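Open day at Grekeck, Apr 22, 2019

Grekeck opened its data rooms to visitors for one afternoon, and I spent most of it in the bedroom set, where the folding examples are gathered.
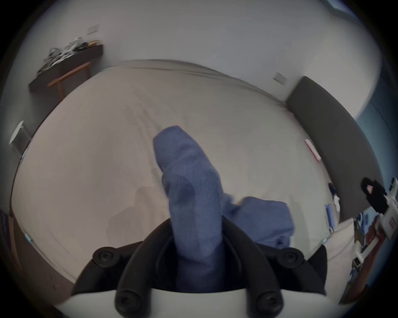
One visitor wanted to know why the bad folds were not thrown out, and was told that the learning system needs those too, as long as they are marked as bad.

The task in this room is cloth on a bed. The operator picks up a blue cloth with the hand-held gripper, folds or rolls it on the beige sheet, lets go and starts over. Each try is saved as one example. The day's target was 101, and the staff had reached 928 for this task since February.

We were allowed 3 tries each. Mine were slow. The jaws close with a light squeeze, but it is hard to judge how much cloth you have between them, and I dropped mine twice. A second operator then went through the recordings on a laptop and tagged the start and end of every grasp - dull work, by the look of it.

The next room belonged to Clonura, which trains on the same files. They had a small arm folding napkins from the Cumurow set. It managed 2 while I watched and then stopped for a reset.

Coffee was in the hallway. Parking is behind the building, and the entrance on the Hodoroagă side was locked, so allow time to walk back to the front.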